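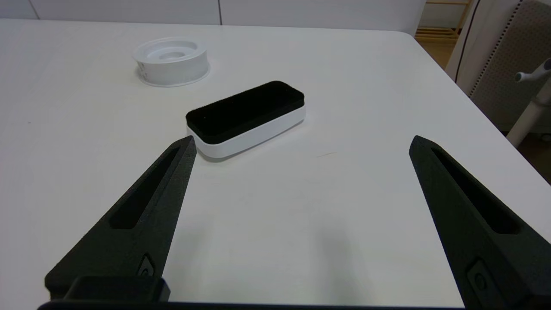
Whiteboard cleaning, then, because I've had enough of the grey smears and I want to hear what other people do. I do a bit of tutoring from home and the board on my wall gets a hammering. The felt on my eraser has gone soft and fuzzy and it's sat on the white table next to a roll of tape while I decide whether it's going back on the board or in the bin. I like the thing, it's comfy in the hand with those rounded corners. But every time I wipe off a lesson I get a sort of fog, and by Thursday I can't read my own fractions!

Boards > Home Office > Cleaning & Storage > Felt erasers: wash or replace?

What I've tried so far: banging it on the back step (clouds of the stuff, neighbour not amused), hoovering the pad with the little nozzle, and going over the board with a damp cloth after. The cloth works but then I'm standing there waiting for it to dry before I can write again. Has anyone washed a felt one and had it survive? I don't mind spending money, I just hate chucking things out.

inkythumbs

---

doucette_lane wrote:

Wash it. Lukewarm water, drop of washing-up liquid, press the pad with your fingers till the water runs clear, then stand it on its side overnight. I've had mine three years and it's been through the sink more times than my good jumper. Don't wring it or the felt comes away at the corners.

---

marrowfat wrote:

Sorry but no. I washed two and both pads came unstuck, and one dried so stiff it squeaked. They cost next to nothing. Buy a new one and keep the old one for the window in the shed.

---

doucette_lane wrote:

Did you put them on the radiator though?

---

marrowfat wrote:

...I may have put them on the radiator.

---

inkythumbs wrote:

Ha! OK, no radiator. I'm going to give it a go at the weekend, when I've no lessons on. 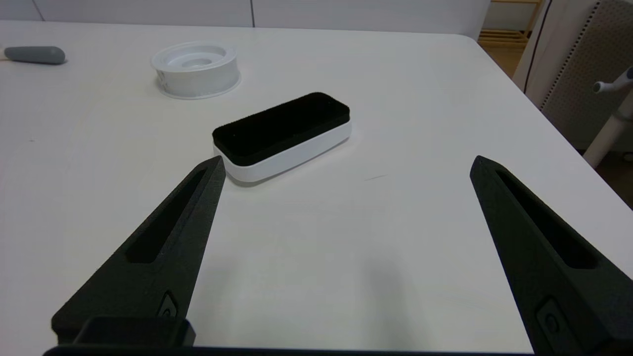

The other half of my problem is where to keep it all. At the moment everything migrates to the table: eraser, tape, pens, the timer, a mug. My board came without a tray and I keep meaning to put a little ledge up, only the wall's plaster and I don't trust myself with a drill. Would a magnetic one hold? The pens are light enough but I'm picturing the whole lot landing on my foot halfway through long division.

---

Sebastián Alarcón wrote:

Magnetic is fine if the board is proper steel. Try a fridge magnet first, if it slides down on its own don't bother. I use a Trernuline ledge, holds four pens and the eraser, never dropped. I'd store the eraser felt side down, by the way, keeps the dust off it.

---

marrowfat wrote:

Felt side up! If you leave it face down all the dust it's already picked up gets pressed into the ledge and then you've got a black stripe to clean as well.

---

Sebastián Alarcón wrote:

So wipe the ledge.

---

marrowfat wrote:

Or put it felt side up and don't have to.

---

fadley_flat3 wrote:

Are we sure it's the eraser at all? I had exactly this fog and it was cheap pens. Swapped the pens, fog gone, same tatty old eraser. Worth a test on one corner before you start dunking things.

---

inkythumbs wrote:

Ooh, hadn't thought of the pens. They were a bargain pack, so that could well be it. I'll do one corner with the old pens and one with a decent one borrowed from work, and wash the eraser afterwards so I'm not muddling the two. Fridge magnet holds on the board by the way, just ran and checked!

---

Comments (3)

Eliseo Mendoza: Washed mine after reading this and it came up nicely. Took a day and a half to dry, mind.

pip_and_squeak: Felt side up. Always.

tallboy11: Does anyone know if the ledge comes in a longer size? Mine's a wide board and I've got far too many pens.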